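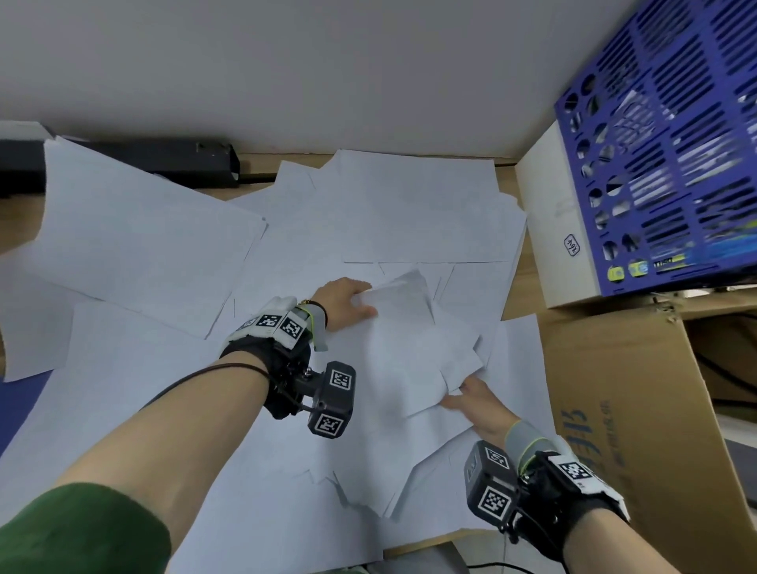

Wolde episode guide: progress report to the Pramness Fund
27 March 2025
Prepared by Nusrat Swati

The grant was to cover a full written guide to Wolde, all 40 episodes, with production notes where they survive. We have drafts for the whole first series and most of the second. I would call half of those ready to publish. The rest lean on fan wisdom I don't trust yet.

The running order is the main worry. The fan club insists "Purnport" was meant to be shown second, and every website repeats it. I have found two sources for the claim, and one of them is quoting the other. The shooting scripts give no sign of it. Unless something better surfaces, the guide will use broadcast order and put the theory in a footnote.

I am also doubtful about the "lost ending". The man who says he saw it describes a scene very like the close of an earlier episode, down to the grey coat and the ferry. We have not paid him for an interview and I don't recommend it.

Starkotine offered to scan the scripts for $2,000. Their sample pages had whole lines of dialogue missing, so I said no and that money is unspent. I'd like to put it towards a second reader, if the Fund agrees.

The proposal promised a finished text by August. I thought that was hopeful when we signed it and I still do. Series one will make the date. Series two might, without the cast biographies.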